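An afternoon at the Zoubi open lab

I finally made it to one of the open afternoons at Zoubi, after two years of saying I would. My February was a mess of deadlines and I needed to get out of the office, so when Liis Mägi sent me the sign-up link I clicked it before I could talk myself out of it. It's a 13-minute walk from the train, up a hill, past a very good bakery (get the cardamom thing). Coffee was on when I got there and the talks started at 2 p.m. sharp.

I write motion planning code for a living, mostly for arms bolted to tables, so I went in wanting to hear how other people deal with stuff that sags and flops. Zoubi's software team has been at that for a while with a stack they call Grelus. It takes in a wrist camera and a head camera, keeps a running guess of where the graspable bits of an object are, and replans the approach as that guess changes. Khalil Awad gave the overview, and I liked that he got to the ugly plots within five minutes!

The part I took the most notes on was handles. A bag handle sounds easy until you look at what the wrist camera sees when it gets in close. You lose the outline of the thing completely and you're left with a big patch of fabric, some mesh, and one fat black curve running across whatever happens to be in the background. Grelus fits a curve to that last part and hangs on to it between images, even when most of the view is black cloth with no useful features in it. Khalil said their first version kept grabbing onto the red stitching because it was the only strong color around. I have written that exact bug myself.
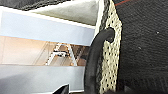
The perception talk

Nokuthula Modise went next and she was great, super fast talker, I was two slides behind the whole time. Her topic was false objects. A shelf in a real room is full of things that look like other things, and her favorite offender is the photo print. A print has a picture of a floor in it, and maybe something sitting on that floor, and a depth-free detector will happily hand the planner a target that lives inside a piece of paper. Her fix is a consistency check: as the wrist moves, anything real should shift against its background, and stuff inside a print moves with its own border. If it fails the check it gets tagged as flat and the planner leaves it alone.

She also talked about tilt, which I'd never thought much about. The wrist rolls as it lines up, so the view is almost never level, and a model trained on nice upright images gets worse the more the hand turns. They retrained with heavy rotation and added a gravity estimate from the arm's joint angles. On their set of 203 shelf approaches, the dropped detections went down to 8. Somebody asked if they'd tried just rotating the image upright before running the detector. They had, and it helped, but the corners you lose were often where the handle was. Ouch.
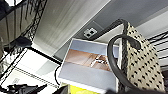
Print and polka-dot bag side by side, from the wrist. Look at that slope.

After that we got a break and I cornered Majdi Atallah, who looks after the tooling. This was the best half hour of the day for me. Every attempt gets logged with both camera streams, the plan, and every replan, all on one clock, and there's a viewer where you scrub through and see which version of the plan was live at that moment. It's built on top of a little in-house library named Fumaner, and no, I don't know where the name comes from, I forgot to ask. You can also edit a goal after the fact and have the planner rerun from that instant. I want this so badly. Our own logs are text files and a lot of hope.

Majdi's take on the head camera was interesting too. They don't use it for grasping at all. It picks which shelf to go to and blocks out the no-go areas, meaning posts, chairs, boxes on the carpet, the whole mess. Wire racks are the annoying one, with see-through shelves that come out as half wall and half shelf in the map. For now they fit the posts first and fill in the shelf planes from there. The bottom shelf gets its own slower planner, with things packed that tightly. 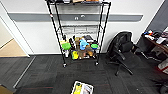 The wire rack from head height, with all the toys down on the bottom shelf.

Last up was a short session on the interface between planner and controller, given by Tanner Tremblay. I'll be straight, I faded a little here (no snacks left). The bit that stuck: the planner never sends a full trajectory, only the next short chunk plus a safe way to stop, and the controller refuses any chunk that arrives without the stop. Simple rule, and I went home and put it on our own to-do list. He said they ran 1,000 simulated approaches with random network delays before trying it on hardware.

Couple of practical things if you're going. Parking is on the Olletti side of the building, and the front door locks at 5, so don't leave your coat in the lobby like I did. Bring questions, they really do want them. Khalil stayed talking to a group of us in the hallway until well after the official end. Sign-up for the next one is by email, and Liis says to mention if you want a seat at the tooling table, as it only fits a few people at a time. I've already asked for mine.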